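Keeping a Fitted Sheet Where You Put It

My grandmother could make a bed so flat you could have played cards on it, and I spent a good many years wondering why mine looked like a relief map by morning. I've picked up a few habits since then, some from her, some from my neighbor Jovita Contreras, who cleaned rooms at a small lakeside hotel for years and still can't walk past a crooked pillow.

Start with the depth of the mattress, topper included, and measure it with the sheet off. Most of us buy by the name on the package – queen, king, and so on – and never look at the pocket depth printed underneath. A pocket that's too shallow will creep up at the corners however well you tuck it, and one that's too deep leaves you with all that spare cloth wandering over the top.

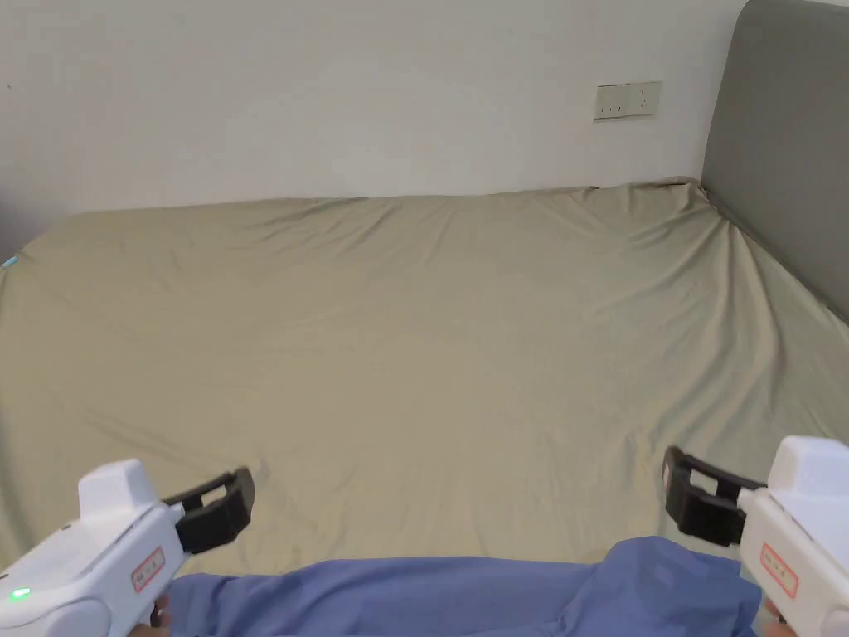
When you put the sheet on, do the two far corners first, the ones that are hardest to reach, then walk around and do the near ones. Go diagonally if the sheet is a tight fit. Jovita lifts the mattress corner with one hand and pulls the elastic well under with the other, a good hand's width, and she says most people stop as soon as the elastic is out of sight (guilty!).

Washing matters more than you'd think. I wash ours in warm water with nothing else in the load but pillowcases, and I give everything a good hard shake before it goes in the dryer. Take it out while the seams are still the least bit damp and get it straight onto the bed, where it will finish drying and smooth itself out nicely. Leave the top covers off for an hour or so.

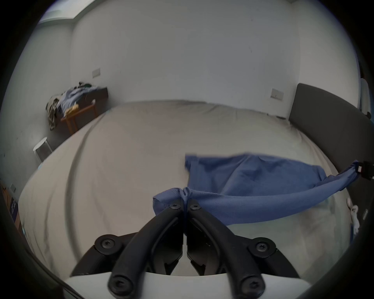
Can I get wrinkles out without ironing?
A spray bottle of plain water does very well. Mist the sheet lightly once it's on the bed, smooth it from the middle out to the sides with the flat of your hand, and leave it alone until it's dry.

While I'm on the subject, a bare bed is the best folding table in the house. I do all our T-shirts and towels there before the comforter goes back on, and it saves my back no end. A few things I've learned to do while I'm at it:

- Sort into piles by drawer, so you only make one trip to each.

- Fold the big things first and let the small ones fill in the gaps.
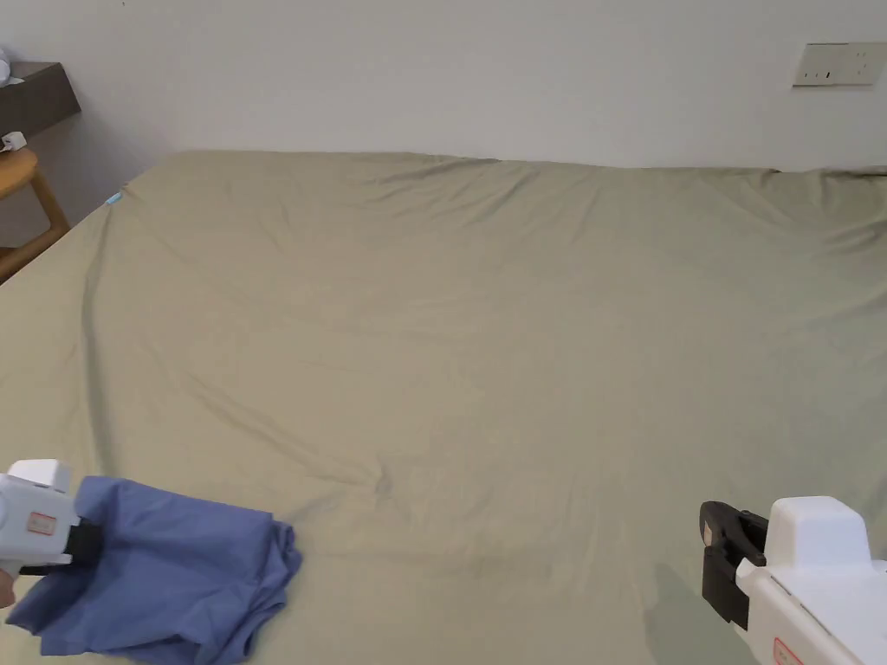

- Look for the tag before you wrestle with a fitted sheet. On many of them it's sewn at a bottom corner, though brands differ, so check yours once and remember it. A stitch of colored thread at the foot end works just as well if the tag has been snipped off.

- Turn the mattress head to foot every so often if the maker allows it. I do ours in March, when I put the flannel away.

If you've tried all that and the corners still pop loose, sheet straps are worth having. They're just lengths of elastic with a clip at each end, and they run across the corner underneath the mattress. Put them on with the mattress propped up a little, and clip onto the hem where the cloth is double, or you'll wear a hole in it. I've had mine long enough that the elastic has gone soft twice, and both times I simply sewed in new.

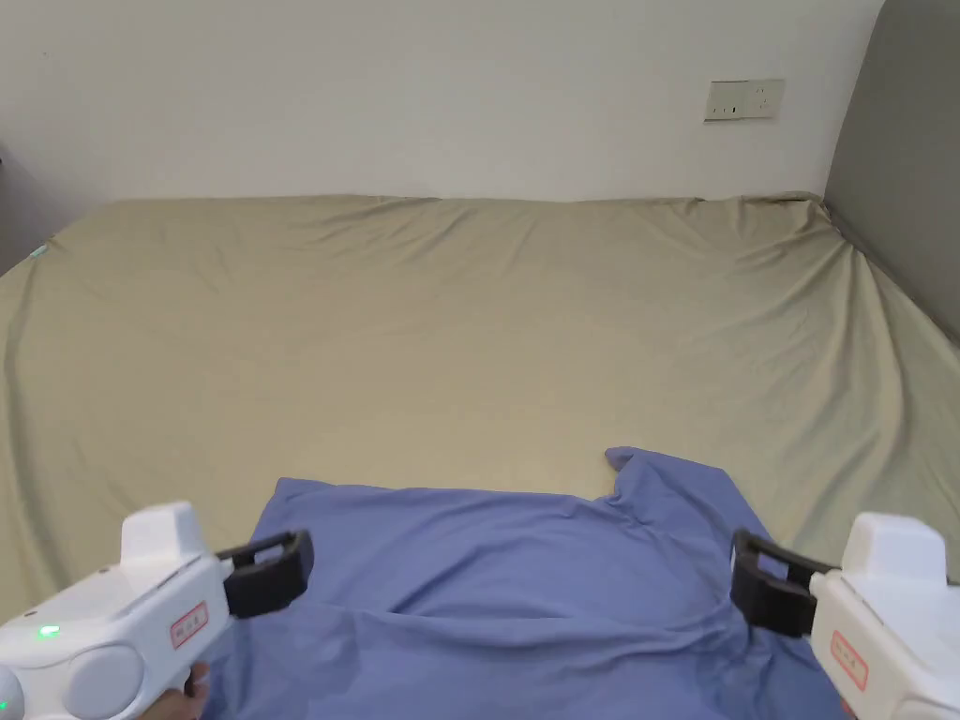
Fitted sheet on, top covers still to come.

Store the spare set inside one of its own pillowcases, and you'll never again be standing in front of the closet at bedtime hunting for the other half.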